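Help › Your stay at Olalow › Questions we are often asked

Before you book (and after)

Hello, and thank you for thinking of spending some time with us. Urszula and I have been letting the two cottages at Olalow for a good while now, and the same questions come up most weeks, so I've put the answers in one place. If yours isn't among them, do write. I like getting letters, even the short ones that only want to know about parking.

What time can we arrive?

Any time after four in the afternoon. If your train gets in earlier, you're very welcome to leave your bags in the porch and go for a wander. The path down to the mill is lovely in most weathers, although after a wet week I'd stick to the lane and save your shoes.

How do we get the key?

Abla Mahasneh lives at the bottom of the lane and looks after the keys for both cottages. She'll text you on the morning you travel. Please do text her back — she worries otherwise, and then she rings me, and then I worry too.

Is there a deposit?

Yes, £200, which we return within a week of you leaving. We have kept part of one only 2 times, and both were to do with candle wax and the good rug.

Can we bring the dog?

In Grendero, yes, and there's a proper fenced garden behind it. In Dolar I'm afraid not, as my sister stays there in the winter and her chest is bad. Dogs are asked to keep off the beds, and we know perfectly well that some of them don't. There's a spare blanket in the hall cupboard for that very purpose.

What is in the kitchen?

More than you'd think. You'll find tea, coffee, salt, oil and a pint of milk when you arrive, along with pans of all sizes and a bread knife that really cuts. We don't stock up beyond that, so if you're hoping for a cooked breakfast it's best to stop at the shop on the main road before it shuts at six.

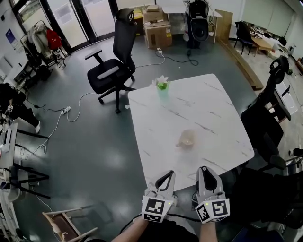 The oven in Dolar runs hot. I would take twenty degrees off whatever your recipe says and keep an eye on anything with pastry. Grendero has the newer oven and behaves itself, but the grill takes a while to get going, so put it on well before you want your toast.

Will my phone work?

Upstairs, mostly. Downstairs it depends on your network and perhaps on the sheep. The wifi is fine for letters and the news, and a film in the evening if only one of you is watching.

How far is the walk to the top?

The hill is 1,608 feet and the usual way up takes a couple of hours if you stop for sandwiches. Lech Pawlak drew us a very good map of it, and there's a copy in each cottage. Please leave it behind for the next people.

When should we book for August?

As early as you can. Many of our August families ask for the same week again before they've even packed the car, and we do give them first refusal until the new year. After that it's open to everybody.

What if we have to cancel?

Tell us as soon as you know. If we can let the week to someone else, you'll have all your money back, less the booking fee.

Teresa Kurek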